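Workshop tips: keeping a cloth-covered table usable for block stacking

Palton Robotics Club, build notes
Last revised 14 Jun 2026

These notes cover the table, the cloth and the blocks for the stacking project. Controller setup is on the Vaher page. Most failed runs in April were traced to the table and had nothing to do with the program.

Cloth

Use a plain off-white or white cotton tablecloth with a visible weave. Shiny polyester reflects the ceiling lights and the color threshold drifts. Wash it before first use. The Noltitz team skipped this and theirs shrank after the first wash, which left the front corners bare.

Lay the cloth with the longer overhang at the front. Smooth from the center outward with the flat of the hand. Small wrinkles are acceptable. A fold taller than 6 mm under a block will tilt it enough to spoil the grip, so check the pick area again after every change of operator.

Push spare fabric to the back corner, outside the reach set in the program. Do not clip it to the arm base.
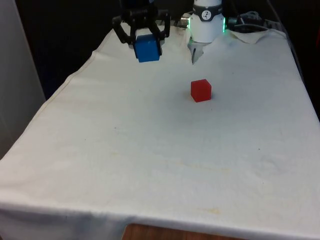

Lift height is the next thing to set. For a plain transfer between two spots, keep the block low - a short lift shortens the cycle and a dropped block does not roll. For stacking, raise it clear of the lower block plus a margin of half a block. Our first version used one height for both jobs and lost time on every transfer.

Grip on opposite faces, with the fingers square to the block. If a block turns as the fingers close, the approach angle is off. Correct the angle before adding force.

Cables

Coil slack behind the work area and tie it loosely with hook-and-loop strips. Leave enough for the full range of the wrist. Run the arm through its whole path at low speed and watch the coils, then tie again if anything drags on the cloth.

Stains and marks

Yellow marks on cotton usually come out with oxygen bleach and a long soak in warm water. Avoid chlorine bleach on hems. Marks that stay are harmless if the blocks are saturated colors such as red or blue. Pale yellow blocks need a clean cloth.

Block care

Wipe with a damp cloth and mild soap, then dry fully. Finger oil lowers friction. In the Brekau round we logged 283 picks with wiped blocks and 6 slips. Replace any block with a chipped edge.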